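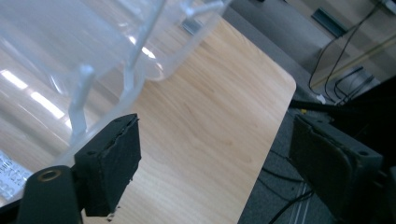 Informe de avance para Gondel: buenas prácticas en la manipulación con pinzas de mano

Periodo: hasta finales de junio
Redacta: Nour Azar
Para: Hefin Voyle, con copia a Jad Khoury

Hola, Hefin:

Te debía este informe desde hace unos días y me he decidido a escribirlo como te lo contaría por teléfono, que es como mejor nos entendemos. Los anexos van aparte, con todo el formato que pide Gondel (Hala se ha encargado de eso y ha quedado muy bien, mucho mejor que el mío del periodo anterior).

Lo principal: el reglamento interno de Prillier ya existe, tiene 7 capítulos y se está usando. En vuestra propuesta lo llamabais «guía de buenas prácticas para la demostración manual», pero en la sala todo el mundo dice «el cuaderno» y me temo que así se va a quedar. El borrador que visteis en la reunión de arranque era casi todo teoría y copiaba demasiado la estructura de las normas industriales, pensadas para celdas cerradas y brazos con vallado. Con pinzas que lleva una persona en la mano, la mitad de aquello no servía y faltaba lo que de verdad nos da trabajo.

En qué hemos avanzado

Tenemos 1.381 demostraciones grabadas con el protocolo nuevo, todas con su ficha de sesión. Las anteriores siguen guardadas, pero no las mezclamos; Robel insistió mucho en esto y tenía razón. Cuando cambias una regla a mitad de camino, lo de antes y lo de después dejan de ser comparables, y luego te pasas la tarde intentando averiguar por qué un episodio empieza con los dedos abiertos y otro con los dedos cerrados.

Esa fue precisamente la primera regla que escribimos. Toda demostración empieza con la pinza abierta, sin nada entre los dedos y a la vista de la cámara. Parece una tontería, ya lo sé, pero antes cada operador arrancaba como le pedía el cuerpo, y Hala encontró sesiones enteras en las que el primer agarre estaba ya hecho cuando empezaba el registro. También hemos fijado el final: se suelta el objeto, se retira la mano y se cuentan dos segundos antes de parar. Lo de los dos segundos salió de una discusión larguísima (yo quería cinco, Robel quería cero) y lo revisaremos si hace falta.

El capítulo de los plásticos transparentes

Aquí es donde más tiempo se nos ha ido, y quiero explicártelo bien porque afecta al calendario. En el plan original los envases transparentes eran una línea más de la tabla de objetos. En la práctica han acabado teniendo capítulo propio. La cámara va montada en la pinza, muy cerca de lo que se manipula, y las paredes se confunden con la mesa y los reflejos del techo se comen los bordes. El operador sabe dónde está el canto de la caja porque la está tocando; quien revisa la grabación después, no.

Lo que dice ahora el cuaderno es lo siguiente. Las cajas transparentes no se descartan ni se sustituyen por otras opacas para que el vídeo quede bonito. Se graban tal cual, con la iluminación normal de la sala, y se anota en la ficha que hay brillos. El acercamiento se hace despacio, y antes de tocar la caja hay una pausa corta. Si la caja tiene compartimentos, la ficha indica cuál es el objetivo antes de empezar, porque adivinarlo luego por la imagen es un suplicio.

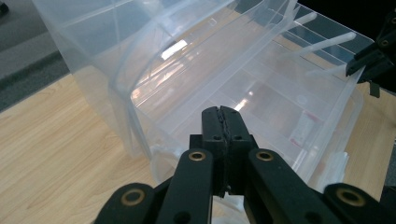 Con los dedos juntos hay otra regla, que es la que más ha costado que se respete. Cerrar la pinza sin objeto entre las almohadillas vale como gesto para empujar o para apoyarse, pero hay que marcarlo como contacto y nunca como agarre. Llevábamos semanas registrándolo todo igual. Robel revisó 50 episodios de los antiguos, uno por uno, para ver hasta dónde llegaba la confusión, y volvió a mi mesa con cara de no haber dormido. Hemos añadido una casilla específica a la ficha y desde entonces va mucho mejor — aunque todavía hay quien se la salta.

También hemos escrito algo sobre el trabajo con dos pinzas alrededor del mismo envase. La norma es que el operador decide antes de empezar cuál sujeta y cuál actúa, y no intercambia los papeles a mitad de la tarea. Si hay que intercambiarlos, se corta y se abre otro episodio. Jad preguntó en la última llamada si esto no era demasiado rígido. Puede que sí, y me gustaría volver a hablarlo cuando tengamos más material con tareas largas, como abrir, vaciar y volver a cerrar.

Estado del material

El capítulo 4 obliga a revisar la pinza antes de cada turno: almohadillas, tornillos, casquillos de latón y holgura de las articulaciones. Para las almohadillas proponemos un criterio visual sencillo, con fotos de referencia, y la decisión la toma quien revisa, nunca quien va a grabar (todos tendemos a ser generosos cuando nos queda media hora y ya estamos colocados en la mesa). Me falta cerrar con Relolier el criterio para retirarlas, porque su hoja de mantenimiento habla de ciclos y nosotros no contamos ciclos. Les he escrito y estoy esperando respuesta.

De los cables me ocupo yo. La regla es que nada cruce la zona de paso del operador y que los latiguillos tengan margen suficiente para el recorrido completo del brazo. Está redactada, pero no voy a decirte que la cumplimos siempre, porque no sería verdad. La partida de canaletas y bridas que aprobasteis está sin gastar todavía y la usaremos en el próximo periodo.

Lo que no ha salido como queríamos

La formación va con retraso. La idea era que todos los operadores pasaran por la sesión práctica antes de junio y nos faltan 2 personas. Mientras no la hagan, graban acompañadas y sus episodios se revisan enteros.

Tampoco hemos conseguido que Kılıçarslan pruebe el cuaderno en su taller. Están interesados, nos han pedido la versión en inglés y la traducción está a medias. Me habría encantado traerte ya sus comentarios, porque necesitamos a alguien de fuera que nos diga qué páginas no se entienden. Hala cree que el capítulo de fichas es un galimatías para quien no haya estado en la sala, y después de releerlo le doy la razón.

Próximos pasos

Terminar la traducción y mandarla a Kılıçarslan. Cerrar la formación pendiente. Reescribir el capítulo de fichas, esta vez con ejemplos rellenados a mano. Acordar con Relolier lo de las almohadillas. Y ordenar el cableado, que lo pongo por escrito para que me lo puedas reclamar.

No pedimos cambios en el presupuesto total. Lo que sí necesito es tu visto bueno para mover parte de las horas de «otros objetos» al capítulo de transparentes, tal como figura en el anexo de horas. Si te parece bien, con un correo de confirmación me basta; si prefieres hablarlo, por las mañanas me encuentras casi siempre, a partir de las diez.

Un abrazo,
Nour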